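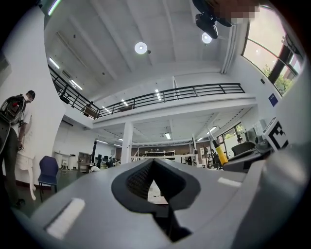

The Vurkevby Robotics Club is a student group that builds and tests tools for robot manipulation. Members work with hand-held grippers: a person carries the gripper through a task, a camera on it records, and the recording is used later to train an arm. The club has the use of a two-level workshop with a mezzanine, a bank of windows on one wall and enough open floor to walk a gripper from one station to the next. The square markers on the gripper bodies are printed in the same room and replaced when their corners wear.

History

The club started as an evening class in mechanical drawing taught by Shota Imai. The first gripper was a student project from that class, named Dendomell by its builders, and it had one moving finger. The second version had two fingers and a trigger. Most of the present parts library descends from that second version, including a hinge pin length that everyone has complained of and that remains unchanged for compatibility.

Current work

Members belong to one of 3 groups.

Hardware draws, prints and assembles grippers. Drawings are kept under revision control, and a part is not printed until a second member has checked it.

Recording plans the tasks and collects the demonstrations. The present set, Kobori, covers picking up, placing and handing over small objects. It holds 1,742 recordings, of which 1,265 have passed review. Recordings are rejected for lost tracking, a blocked lens or an incomplete task. Rejected files are kept in a separate folder and are used for testing the review scripts.

Software handles calibration, time alignment and training. Man-lok Cheung leads this group and maintains the calibration guide. New members should read the guide before their first session - the section on lens focus in particular.

Competition

The club enters the Drernico student challenge each April. Teams are given an arm, a table and a list of objects, and must complete as many placements as they can in the time allowed. Training on site is not permitted, so models are frozen before travel. Our entry last year placed 46 objects. The main source of error was the grip on thin flat items, and the fingertip pads have been redrawn with a softer edge.

Joining

Membership is open to all enrolled students. No programming experience is required for Hardware or Recording. Software applicants should be able to read and modify a short Python script.

New members complete a bench safety session and one supervised recording session before working alone. Grippers are signed out at the start of a session and returned with the battery on charge. Questions regarding membership go to Shota Imai; questions regarding use of the Kobori recordings in coursework go to Man-lok Cheung.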